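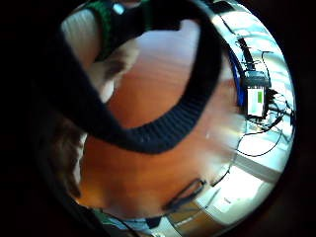 Mesa de muestras, tablero de madera. Junio.

9:40. Continúo con el lote 796 (juguetes blandos, ganchillo y felpa). Objetivo de la sesión: fijar el orden de guardado en la caja negra y decidir si la felpa viaja con el ganchillo o aparte. Aino Hakala pide una respuesta antes de pasar el pedido de cajas a Plesitz.

Estado de partida: en la última revisión el ganchillo salió con pelusa adherida, sobre todo en el verde oscuro. La pelusa es clara y corta. Sospecho de la felpa, pero el forro de la bolsa de Fatik también suelta fibra y no lo había separado como variable. Hoy sin bolsa.

Limpieza previa: rodillo adhesivo por el interior de la caja, paredes y fondo, y después paño seco. El rodillo de Kiiskinen deja algo de cola en las esquinas si se aprieta. Pasarlo flojo.
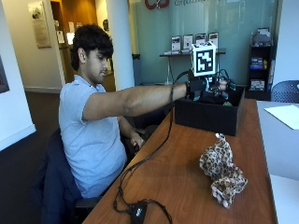 El orden de guardado queda así: primero el ganchillo, con las piezas rígidas al fondo, y la felpa al final, si entra. El criterio es la recuperación de forma. El relleno del ganchillo está más apretado y aguanta peso encima; la felpa con poco relleno se marca por las costuras. El estampado de leopardo sirve de referencia para el resto de la felpa: dejado en la parte delantera de la mesa queda encogido, con la cabeza hacia arriba y las almohadillas rosa pálido a la vista, y esa postura ya indica que el cuerpo no se sostiene solo. No colocar nada encima de él. Para inspeccionar almohadillas conviene esa posición, para medir no.

Medidas: se toman con la pieza estirada a mano, sin tensar, desde la punta más lejana. En el maíz hay que anotar dos largos, con borla y sin borla. La ficha de Evlow tiene una sola casilla y cada uno la ha rellenado a su manera, por eso no cuadran los valores anteriores. Propongo largo sin borla en la casilla y el otro en observaciones. Tolerancia: 8 mm. En la felpa no tiene sentido aplicarla y la dejo en blanco.

Pesada: balanza de 2.000 g, tara con bandeja. Sin incidencias.

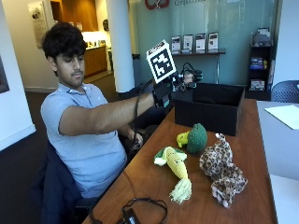

Lo que más tiempo lleva es la borla. El hilo amarillo pálido se abre en abanico en cuanto se apoya la pieza y, si se guarda así, se dobla contra la pared de la caja. Peinar con los dedos hacia fuera, juntar y meter la mazorca con la borla hacia el centro. Nada de gomas, marcan el hilo. Una vuelta de papel de seda basta, sin cinta.

El brócoli no da problemas de forma. La copa es irregular y retiene todo lo que toca, así que va al rodillo antes y después. Revisar también la unión de la copa con el tallo, donde la tensión del punto cambia y se ve antes un hilo suelto.

11:15. Comparación de pelusa. Dos paños negros, uno frotado sobre felpa y otro sobre ganchillo, 50 pasadas cada uno. El de la felpa recoge fibra clara y corta. El de ganchillo, casi nada, y lo poco que hay es verde. Queda por probar el forro de Fatik con el mismo método.
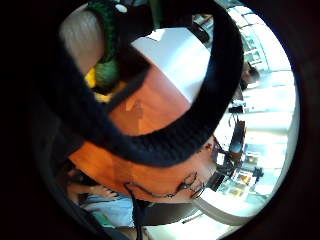 Decisión provisional: felpa aparte, en funda propia, hasta tener el dato del forro. El ganchillo puede compartir caja. Si el forro sale limpio, mantenemos la separación; si también suelta, hay que repetir la revisión con la funda cambiada antes de echarle la culpa a la felpa.

Pendiente:
Cambiar la casilla de largo en la ficha (Aino).
Paño negro sobre forro de Fatik, mismas pasadas.
Preguntar a Plesitz por una caja igual de alta con tapa suelta.
Reponer papel de seda.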